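第3章 东西该放在哪儿:家庭收纳与分类的道理

我先坦白一件事:我写这一章的时候,书桌上有两把剪刀,都是因为找不到另一把才买的。所以大家别指望我是那种天生整齐的人。我对分类这门学问感兴趣,恰恰是吃够了找东西的苦头(我家里人说得更难听,这里就不写了)。

前两章我们讲了空间的测量和家具的选择,算是把“壳子”搭好了。从这一章开始,要讲壳子里面装什么、怎么装。很多同学以为收纳就是买盒子,我年轻的时候也这么以为,有一年在乌尔内斯(Ullness)租房,一口气买回来一大堆带盖的盒子,摞得跟墙一样高,看着真漂亮!过了一个冬天,我连手套在哪个盒子里都说不清。盒子越多,要记的东西也越多,这笔账我当时没算过。

那么先问一个看起来很傻的问题:什么叫“同一类”的东西?

你可能会说,勺子跟勺子是一类,螺丝跟螺丝是一类。没错,这叫按种类分,超市、仓库、五金店基本都这么干。可是在家里过日子,我们常常用的是另一种分法,就是按场合分。比如包饺子那天要用的擀面杖、漏勺、大盆,平时各待各的地方,我外婆却偏偏把它们放在一起,用一块旧布包着。按种类看简直乱七八糟,按场合看呢,再顺手不过了。

还有第三种分法,按使用的频率分。天天用的放在伸手就够得着的地方,一年用一回的放到高处去。这三种分法没有哪一种是绝对正确的,真正麻烦的是在同一个抽屉里三种混着来,今天按种类,明天按心情(对,心情不算在那三种里,但我猜大家都用过)。

做分类练习的时候,我喜欢让学生先把东西全摊到桌面上。摊开来,才看得见自己到底有些什么,也才会发现有些东西你早就忘了。这一步急不得,桌子堆满了、看着心烦,都很正常,喝口茶再继续就好。托盘或者浅盒子先空着放在旁边,等想清楚了再往里装。
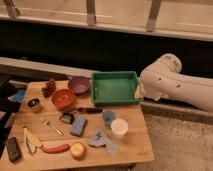 图3-1 摊在木桌面上的小件家居用品和玩具,靠后放着一只空的绿色塑料浅盘

摊开之后做什么?我的建议是先别动手扔。市面上讲整理的书有不少一上来就劝人扔东西,扔得痛快,后悔起来也痛快。我自己就扔过一根充电线,当时觉得它什么都不配,后来才想起来是配相机的,重新配一根还挺贵。先分,再看,最后才谈去留,这个顺序请大家记一下,后面的习题会反复用到。

接下来讲讲容器的深浅,这一点课堂上总有人跟我争。深的箱子装得多,这谁都知道,可是东西一层压一层,压在底下的就跟不存在一样。浅的盘子装得少,好处是一眼看到底。我在奥恩赛德(Ornside)的社区教室上课时,有位同学坚持说深箱子加标签就能解决,我说那你回去试试,看看你会不会每次都把标签改过来。她后来告诉我,标签上写的还是“冬天的帽子”,里面已经全是电池了。当然,换季的被子、大件的衣物,用深箱子完全没问题,零碎的小东西我还是主张用浅的。

说到标签,再啰嗦两句。标签要写给家里最不耐烦的那个人看,字大一点,词短一点。“杂物”这个词我劝大家少用,凡是贴了“杂物”的盒子,最后什么都会往里掉,像个无底洞似的。实在归不了类的,可以单独留一个小盘,我管它叫“待定盘”,每个月倒出来看一遍。我家的待定盘是五月的时候设的,里面有一把不知道开哪儿的钥匙,到现在还在。

小孩的玩具要单独讲。孩子分类的逻辑和大人很不一样,他们可能按颜色分,可能按“谁和谁是好朋友”分,你要是硬按材质给他重新排一遍,第二天保准全乱。我见过一个孩子把积木和袜子放在一起,理由是它们都住在床底下,说得理直气壮!这种时候我一般顺着他来,只要他自己找得到、收得回去,就算分得好。本章第三节会专门谈怎么和孩子一起定规矩,家里有小孩的同学可以先翻到那里看看,再回来读第一节也不迟。

学完本章,你应该能说出三种基本的分类方法,各举一个自己家里的例子;能根据物品的大小和使用频率挑选合适的容器;还要能给家里的一个抽屉写出一份简单的分类方案。方案不用长,半页纸足够了,用铅笔写,反正要改。

课前准备

请选一个抽屉,最好是你平时不太愿意打开的那个。把里面的东西全部拿出来,摊在桌上,先不分也不扔,只看。然后拿一张纸,写下你第一眼想到的分法,再写下家里另外一个人想到的分法(请务必真的去问,别替人家写)。两份都带到课上来,我们从第一节“种类、场合与频率”开始讲起。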